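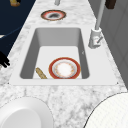

The Case for Keeping the Awkward Examples

Opinion — March 26, 2019

Organizations that build learning systems for household work have become good at collecting examples. They are less good at deciding which examples deserve to be kept. The Haltham program on simulated kitchens, in which this author has taken part from its first season, offers a useful occasion to argue for a change in practice. Most projects of this kind discard too much, and they discard it too early.

A simulated kitchen is an attractive place to gather demonstrations. A counter, a sink and a faucet can be set out in a moment and restored just as quickly. Nothing breaks, and no food is wasted. An operator may guide the arm through the same task many times in one morning, and every joint position is stored along with the view. For these reasons Haltham moved most of its collection into simulation last July and reserved its physical bench for final checks.

The ease of the method has brought a habit with it. When a session begins in an arrangement that does not look like a proper kitchen, the operator is inclined to reset it. A baguette-shaped roll lies on the floor of the sink next to a red-rimmed dinner plate. A second plate stands on the far side of the basin with something dark in its center, or perhaps only a stain. The operator's first thought is that the layout generator has made an error, and the second is to ask for another layout. Under the rules in force at most institutions, that request is granted without review and leaves no trace in the record.

The scale of the loss is seldom measured. In one block of 419 sessions at Haltham, operators asked for a fresh layout before the first movement in 87 of them. A further 51 were completed but later removed by reviewers, usually with the single word "untidy" entered as the reason. Roughly a third of the block was therefore shaped by taste. The written task, which was to clear the sink and sort its contents, said nothing about tidiness.

It may be objected that taste is a form of expertise. Reviewers at Zistel, a partner in the program, have made this point with some force. A learner that studies poor examples will copy poor habits, they observe, and a small, clean collection has often served better than a large and careless one. The point is sound as far as it goes. Demonstrations in which the operator hesitates, drops an item through inattention or abandons the goal should be marked and, in many cases, withheld from training.

But the objection confuses the quality of a demonstration with the quality of its starting point. An operator may perform with great skill in a disordered kitchen. Bread in a sink has to be treated differently from a plate in a sink: it yields under the fingers, it should be kept away from water, and it belongs in a different place afterward. A system that has met bread only on a board or in a basket has been given no grounds for making that distinction. The disorder is the part of the lesson that a clean layout cannot supply.

A similar argument applies to the view itself. Large dishes near the viewpoint can hide a good portion of the counter. The near edge of a sink can cover the end of an object that the arm must reach. Reviewers tend to mark such sessions down on the ground that the target is not fully visible. In a real home it will often not be fully visible, and a person at the counter simply leans over or feels for the edge. Demonstrations that show an operator working with a partial view ought to be sought out.

There remains the matter of cost. Flaralico, which supplies the layout generator, has estimated that unusual arrangements take operators longer to complete, and Haltham's own experience agrees. Budgets are commonly set by the number of finished sessions, so an operator who accepts a difficult layout appears less productive than one who declines it. No instruction to keep awkward examples will have much effect while the accounting punishes those who follow it.

Three changes would be modest and practical. Every request for a new layout should be logged with the layout it replaced. Reviewers should score the starting arrangement and the operator's performance separately, and only the second score should be grounds for removal. Finally, institutions should pay for time spent and give up payment by the session. The Nyarko archive already follows the first of these rules, and its maintainers hold the declined layouts in a separate store, open to any partner who wishes to collect on them again.

Haltham will review its collection rules before the next season opens. The author has asked that the 87 declined layouts be rebuilt from their stored settings and offered to 5 operators, with no option to reset. The request is under consideration.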